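The Niltusura

42 shares
31 comments

My brother-in-law Aidan bought a boat in January, which tells you most of what you need to know about Aidan. He paid 199 euro for it and rang my sister from the pier to break the news, and she put the phone down on him, and then he rang me.

"Niamh," he said, "you were always the sporty one."

I was not! I once came second in an egg and spoon race and the girl who came first was sick afterwards. But Aidan has this way of saying a thing as if it's been agreed for years, and before I'd got my shoes on I'd said I'd come down and look at her. (She was a "her" already. She had a name as well, painted on the back in wobbly blue letters, and neither of us could tell you what Niltusura meant or what language it was in.) 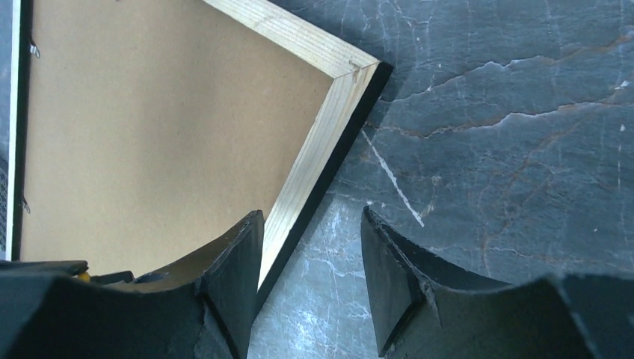 She was sitting on two tyres at the top of the slip with a puddle in her. A nice shape, I'll say that, sort of plump and hopeful. The man who'd sold her to him, Senan, stood a bit to one side with his hands in his pockets, looking like someone waiting for a bus he very much wanted to catch.

"Does she float?" I said.

"She has floated," said Senan.

And off he went up the hill, quite fast for a man of his size.

We spent the rest of the winter on her, the two of us, in the shed behind Ghaffari's chip shop, and I came home every night smelling of varnish and batter. My sister Caoimhe (she'll always be Caoimhe Duggan to me, whatever it says on her post) wouldn't come near the place. She'd ask, though. She'd ring me up to talk about curtains and then after a good long while she'd say, "And how's the other woman?"

I told her the other woman needed a new plank. 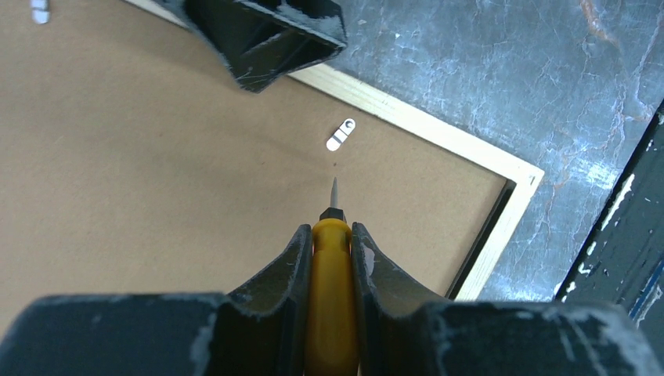

Flarkuna

The plan, if you could call it one, was to row out to Flarkuna and have a sandwich. It's only a small island, you can see it from the church, and there's nothing on it except grass and a wall that somebody started. Aidan and Caoimhe had gone there on the day they got engaged. He hadn't told me that. I had it from my mother, who tells everybody everything, and after that I was a lot nicer to him about the plank.

We picked a morning in May, flat as a plate. I brought the flask. Aidan brought a compass, a whistle, a bucket and a tube of Flurkex, the grey stuff you squeeze into cracks, and I remember looking at the Flurkex and thinking I'd rather he hadn't.

Then Caoimhe turned up on the slip in her good coat.

"I'm not getting in," she said. "I'm only here to watch you drown."

"Grand," said Aidan.

She watched us drag the boat down. She watched us get it into the water and she watched it bob there, perfectly dry inside, and I saw her face do something. Then she handed me her handbag, hitched up the coat and got in, and sat down in my place, and I was left standing up to my shins in the sea with a flask and two handbags.

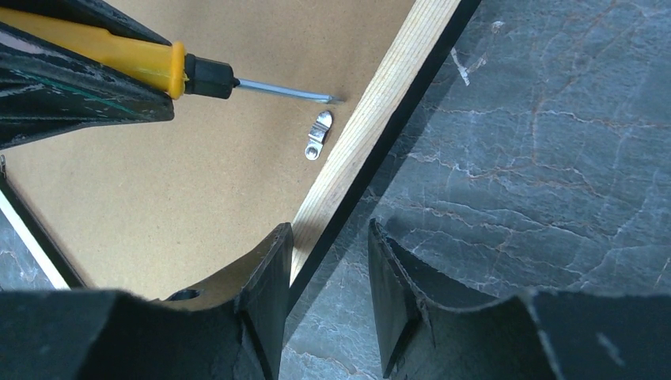 Yellow-handled screwdriver, with the backing board of a frame

I suppose I could have shouted. There was room for three, at a squeeze. But he'd already started to row, badly, going round to the left in a great big curve, and she was telling him he was going round to the left, and he was telling her he knew, and I thought, no, Niamh, you go and sit on the wall.

So I drank the tea. Mathis Fleury came along with his dog and sat down too, and we watched them together getting smaller. He asked was it a race. I said it was more of an argument. He thought about that and had a ham sandwich.

They were gone until nearly four o'clock. When they came back the bucket was in use and Caoimhe's coat was ruined to the elbow, and there was a good deal of Flurkex in her hair, and she was laughing so hard she couldn't get out. I hadn't heard her laugh like that since we shared a room.
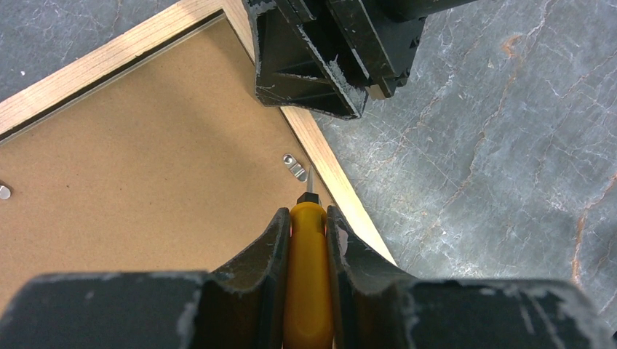 The Niltusura sank at her mooring in the autumn, in no wind at all. She went down politely, Aidan said, like somebody leaving a party. I wanted to give them something for it, a sort of sympathy card, and I'd kept the receipt Senan wrote out on the back of a raffle ticket. So I bought a frame with a nice pale wood edge, turned it over on the grey marble so the brown backing board was facing up, and stood there looking at it for ages, having a bit of a cry if you must know, before I did anything useful. It's in their hall now beside the coats. Caoimhe says it's the ugliest thing in the house and she's told the window cleaner the whole story twice.

Aidan rang me again last night.

"Niamh," he said, "how are you with horses?"

159 likes
Share this story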